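## 4. Laying out and caring for the fabric mat

Applies to the Jestow printed fabric mat, item 246, on flat or ribbed tabletops. For felt-backed mats, see section 5.

### 4.1 Before you unroll it

The mat ships rolled with the print facing out. Keep the cardboard tube if you plan to store the mat between uses.

1. Clear the table and wipe it down with a damp cloth. On a ribbed metal top, wipe along the ridges and then dry them with a second cloth.
2. Run your hand over the surface. Remove grit, tape residue and loose screws.
3. Move any cables to the outside of the area the mat will cover.

**Caution:** Do not run a cable under the mat. It leaves a raised line that can tip a glass.

### 4.2 Laying the mat

1. Set the roll at one end of the table and unroll it slowly toward the other end.
2. Turn the mat until the print faces the side where people sit or stand. The outline is irregular, so you will not be able to line it up with the table edge. Use the print as your guide.
3. Smooth it from the middle outward with the flat of your hand.
4. Leave a strip of bare tabletop on at least two sides. You will need it to lift the mat later.
5. If the ends curl, roll the mat the opposite way for a few minutes and lay it down again. Do not iron it on the table.

**Note:** A new mat may hold a slight wave for the first day. Glasses should not stand on the wave.

### 4.3 Placing cups and small items

1. Set the heaviest item down first, near a corner of the mat.
2. Place cups and glasses toward the middle, with a hand's width between them.
3. Fill cups after they are in place, and only partway.
4. Lay flat items such as cardboard squares or coasters directly on the fabric. Do not stack them under a glass unless they are wider than its base.
5. Keep any stop button or switch box in plain view, with nothing in front of it.

Dark and busy parts of the print can hide clear glass and plastic. If you have trouble seeing a cup, move it to a lighter part of the design.

### 4.4 Spills and cleaning

1. Lift the cups off first.
2. Blot the spill with a dry cloth. Do not rub.
3. Raise the nearest edge and dry the tabletop below.
4. Hang the mat until it is dry on both sides before you put it back.

Wash by hand in cool water with mild soap. No bleach, no dryer.

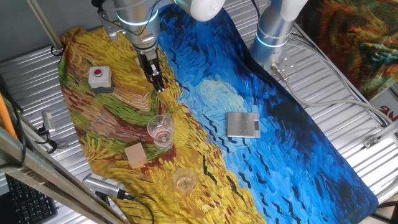
**Can the mat be trimmed to fit a smaller table?**

Trimming is not recommended, as the cut edge will fray. Order the smaller mat, item 121, instead.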